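4.3 Grasp failures during basket pickup

The laundry task accounted for a larger share of faults than any other task in the study, and most of this section deals with it. The task is simple to state. The arm approaches a basket on the living room floor, takes garments from it one at a time, and places each garment on a raised surface next to the base. Operators ran the task in three homes, using the same arm and the same two-finger gripper in all of them. The wrist camera was the only source of images for the policy. Joint positions, motor currents and finger opening were logged alongside the video.

We recorded 2,357 attempts at a first grasp. Of these, 225 ended in what we call a hard fault: the controller stopped the arm before the fingers had closed on a garment, and a person had to clear the stop before work could go on. Soft failures, in which the fingers closed on nothing or let a garment slip during the lift, are covered in Section 4.4 and are not included in this number.

Hard faults came in two kinds. In the first kind, the fingers pushed down on the rim or the side of the basket and the downward force passed the limit set in the Kowalchuk safety layer. In the second kind, the fingers went past the basket and made contact with something behind it or next to it. The first kind was much more common. The second kind worried us more, as the objects involved were not part of the task and the policy had no training examples of touching them.

We first put the rim contacts down to poor calibration. The hand-eye calibration was repeated in September by Efraín Alvarado, and the new values differed from the old ones by less than the stated repeatability of the arm. Rim contacts went on at the same rate. We then looked at the wrist images from the last moments before each stop. In most of them the basket sat low in the view with the fingers lying over a good part of it. The policy could see the far side of the room very well and the target rather poorly.

Figure 3 is typical of these views. The two fingers lie partly over the basket, while the wall behind it is clearly visible. A cable also runs along the floor near the base of the wall, passing behind both fingers.

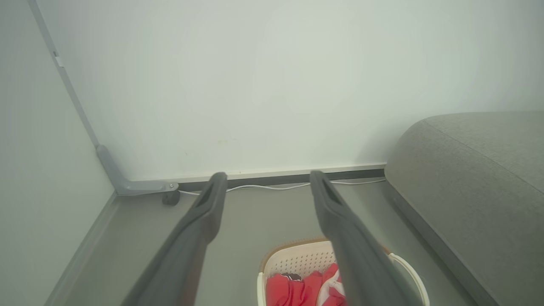

Figure 3. Wrist camera view in the laundry task, with the basket partly hidden by the gripper fingers and a thin white cable on the floor near the back wall.

The effect of this overlap can be measured. We masked the fingers in the logged images and estimated how much of the basket opening was left uncovered at the moment the policy committed to a descent. When more than half of the opening was hidden, the descent point was biased toward the rim. When less than half was hidden, the bias was small enough that the fingers usually still entered the basket. The training set does not make up for this. Demonstrations were given by two operators who stood beside the arm and looked at the basket directly, so they had no trouble placing the fingers even when the camera saw very little of it. The policy was asked to copy motions that had been guided by information it never received.

Contacts outside the basket had a different pattern. They clustered in rooms where the basket had been set down close to furniture or to a wall. A soft sofa arm gives way slowly under a finger, and the motor current rises slowly as well, so the force limit is reached late. In the worst case of this kind the wrist kept moving for 2 seconds after first contact before the stop came. The arm was not damaged and neither was the upholstery, but the delay is well outside what we had told the households to expect. Natalina Fiore, who was on shift that afternoon, used the hand stop at nearly the same time as the controller.

Cables are a separate matter. A thin cable lying on the floor offers almost no resistance until it is pulled tight, and the controller has nothing to react to before then. In one session a fingertip hooked a lamp cord during a low sideways move and dragged it for a short distance. No limit was passed and no fault was logged. We found the event only when Anahera Ellery went through the video by hand – the run had been marked as a success. We do not know how many similar events remain in the part of the data that was not reviewed, and the hard fault count given above should be read with that in mind.

We made three changes after these findings. First, the approach was split in two, with a pause above the basket and a wrist tilt that brings the opening out from between the fingers before the descent starts. Second, the controller now watches the rate of change in motor current as well as its level, which shortened the stopping delay against soft furniture in bench tests with a seat cushion. Third, operators clear loose cables from the working area before each session, using a printed checklist. The third change is a rule for people and does nothing to make the robot itself safer. We list it here because later results were gathered with it in force.

The tilt had a cost. It lengthened each approach, and in tight corners the wrist sometimes could not complete it without reaching a joint limit. In those cases the arm now returns to its rest pose and asks the operator to move the basket. We considered mounting a second camera on the base, as was done on our earlier Cistwood platform, but the base is too low to see into a basket of normal height.

Rim contacts dropped in the sessions that followed, though they did not stop. The remaining ones were mostly with baskets that had a raised handle on the side facing the arm. The policy tended to treat the gap under the handle as part of the opening. Viola Parisi has since added handle positions to the labels for the Gidico test rooms, and that data is used in the retraining runs described in Section 5. Cable contact has no automatic check at present.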